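The Graphic Tee Drawer: A Small Gallery

Oct 2, 2022

I've been meaning to put this page together since February, when the wardrobe rail in the spare room gave up and dumped the lot on the carpet. I had no idea how many printed tops I owned until I had to pick them all up again (43, if you're wondering, and yes, that includes the ones I only paint in). So this year I've been sorting, mending and folding my way through them, a few at a time, mostly on a Sunday with the radio on, and writing notes about the ones I like best.

I should say I'm not a collector in any serious way. I don't keep things in bags and I don't know what anything is worth. I just like a loud print on a plain background, and I like clothes that somebody has put together with a bit of care. Most of what I own came from jumble sales, the charity shop by the station, or the end-of-line bins at Plorkell, which is a dangerous place to go with cash in your pocket. A few came from Gestier before they stopped doing the heavier cotton, and I still miss that cotton!

The rule for the sort-out was simple. Everything came out, everything got a proper look on the bed, and it went into one of 3 piles: wear, mend, pass on. The mend pile grew fastest. It always does.

My favourite part has been looking at things unfolded for once. When a top is rolled up in a drawer all you get is a stripe of collar, and you forget there was ever a picture on it. Black on white is my weakness, and I go straight for anything that looks as if it was drawn with a fat marker and then gone over with a fine pen. 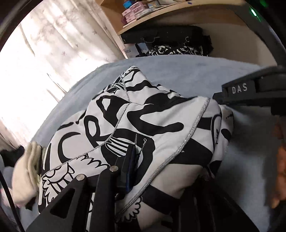
4 min read

Black and white with grey seams, on the blue-grey blanket. I love how the fat black strokes and the fine wiggly lines get along together, and crumpled up like this it turns into a different drawing altogether. There's a rounded shape by the thinner seam that looks like a letter R to me, and lower down a patch of black with white stripes like fingers. I could look at it for ages.

The other thing I'd point out is the thick grey seam. It's overlocked, with the stitching standing up in a raised line like a little braid, and I think it looks smashing against the black. I know plenty of people who'd want a seam like that hidden away, but I'm all for showing it off.

I did try to work out once whether you could make one of these at home. I bought a second-hand overlocker and 14 cones of grey thread from a seller called Llanos, and spent a whole wet weekend learning to thread the thing. My first seam looked like a caterpillar that had been trodden on. My second was a bit better, and by the end of the bag of scraps I had something I'd be happy to wear to the shops, if not to a wedding. It did make me look at everybody else's seams with a lot more respect.

A few notes on looking after prints, as I get asked whenever somebody sees the drawers:

Wash them inside out, on cool, with the spin turned down. I ruined a lovely Gestonar one by being lazy with the dial and the print went all crackly down the front.

Iron from the back, or put a clean tea towel over the top. Don't go anywhere near thick ink with a bare iron, you'll be scraping the plate for a week (I was).

White cotton goes yellow if you put it away with anything on it, even if you can't see the mark yet. Wash it first, then store it.

Fold loosely and don't always fold in the same place. I used to do neat little squares, and I ended up with a cross-shaped crease through every picture I owned. These days they go in halves, laid flat, with the heavy ones at the bottom.

The pass-on pile went to the school fair and made a bit towards the new library shelves. The mend pile is still on the chair. I've done the collars and the easy hems, and I'm down to the ones with holes in awkward spots, where you can't patch without going over the print. If you've ever darned through thick ink and have a needle to recommend, please tell me, I've snapped three already.

I've kept this page to the one favourite for now, and more will go up as I get through the mending. Next out will be the long-sleeved ones, which live on top of the wardrobe and need a good airing first.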